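Tritard short-stay rooms to move to 60-day bedding cycle

Flutance, the operator of serviced rooms in the Tritard district, will change the way it replaces and launders bedding from March. The change covers all 374 rooms let under its standard agreement. Rooms let by the night are not affected.

Under the present arrangement, sheets and pillowcases are laundered weekly and taken out of use when a member of staff judges them to be worn. Blankets, mattress covers and curtains have no fixed interval. The operator says this has led to uneven stock, with some floors holding linen several years older than others, and to repeated orders for small quantities at short notice.

The new schedule sets two intervals. Sheets, pillowcases and duvet covers will still be washed weekly, but each set will be inspected every 30 days against a written standard. Blankets and mattress covers will be removed, washed and inspected every 60 days. Curtains will be dealt with once a year, outside the main letting season. An item that fails inspection will be withdrawn the same day and will not be returned to the room after repair.

The written standard was drawn up by Rekar, a textile testing firm, and runs to four pages. It lists faults under three headings: thinning, seam failure and colour loss. Thinning is checked by holding the cloth over a lit panel and comparing it with a reference swatch. Seam failure is recorded if the stitching has opened by more than the width of a fingertip at any point. Colour loss is judged by eye in daylight, against an unused sample from the same batch.

Colour loss has been the most disputed heading. Dark and mid-blue cloth shows fading sooner than white, and a strict reading of the standard would shorten the working life of coloured sheets considerably. Flutance considered going over to white throughout, as many hotels do, but has decided to keep coloured bedding in the standard rooms. Its reasoning is that tenants on longer lets treat the room as a home and have asked for it to look like one. A separate, slightly more lenient swatch will therefore be used for coloured items. 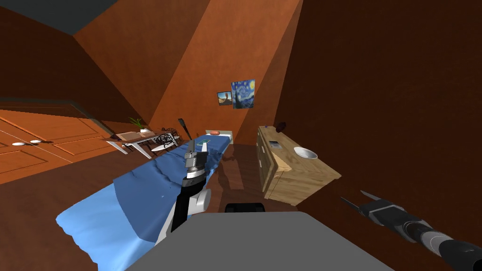
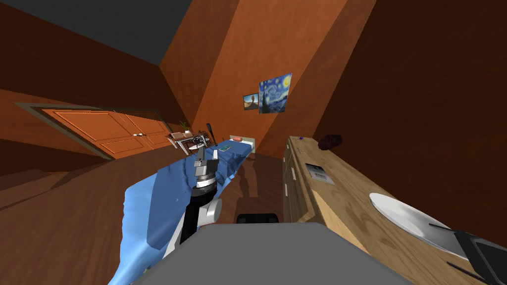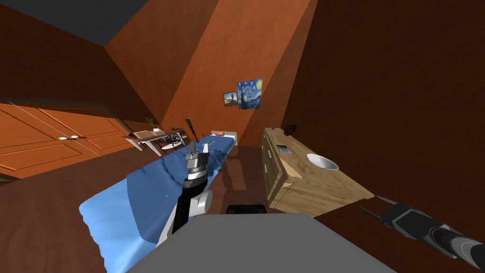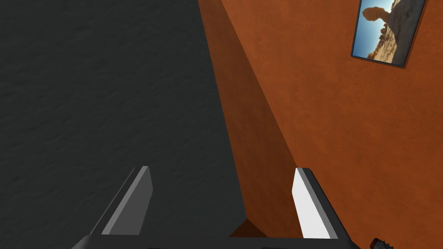

Laundering itself will move to a single contractor, Didenko, which already handles table linen for the operator's two dining rooms. The contract is for three years, with a review at the midpoint. Didenko will collect from each building before 7 am and return clean stock by late afternoon. Bags will be labelled by floor and no longer by room, so a tenant will not necessarily receive the same set back. Tenants who use their own bedding may continue to do so, and may use the coin machines in the basement at the existing charges.

Wash temperatures are also being altered. Sheets and pillowcases will be washed at 60 degrees, as at present. Blankets will be washed at 30 degrees with a longer rinse, after trials found that the hotter wash caused shrinkage along the bound edge. Mattress covers will be washed at 60 degrees and dried flat where space allows. Tumble drying of blankets will stop altogether.

The operator has published a short set of instructions for tenants. Beds should be stripped by 9 am on the morning of collection. Personal belongings should be taken off the bed beforehand, including papers, cards and small items that may be caught in the folds. Crockery should be returned to the kitchen shelf. Sheets should be placed in the bag supplied and left inside the door. Blankets and mattress covers should be left on the bed, where staff will remove them on the 60-day visit. Three days' notice of that visit will be given in writing.

Items lost in the laundry will be held at the Tritard reception desk for three months. Flutance states that it does not accept liability for objects left in bedding, a position unchanged from the current agreement. Claims for damage to a tenant's own linen will be considered only where the item was collected in error and where the claim is made within 30 days.

Charges to tenants will not rise in the first year. The operator expects the cost of the inspections to be met from lower emergency purchasing, which accounted for roughly a fifth of last year's linen budget. It has not said what will happen to charges after the first year, except that any increase will be notified with the annual rent letter.

Withdrawn cloth will be sorted into two grades. Cotton sheets in fair condition will be cut down for cleaning cloths and used in the operator's own buildings. The remainder will go for fibre recovery, together with blankets that are too felted to be cut. Mattress covers with a waterproof backing cannot be processed in this way and will continue to be disposed of as general waste until a suitable outlet is found.

A pilot has been running on three floors of the north building through the winter. During that period the number of requests for replacement sheets fell, although requests for extra blankets rose slightly, which the operator puts down to the cold weather. Two faults were found in the procedure. The reference swatches had been stored near a window and had themselves faded, and the lit panel was too small for a double sheet to be checked without refolding. Swatches will now be kept in a closed folder and replaced every six months, and a larger panel is on order.

The schedule will be introduced floor by floor, starting with the north building, and is due to be in place in all buildings by June. Copies of the standard can be read at reception. Comments on the coloured-cloth swatch will be accepted in writing until the end of April.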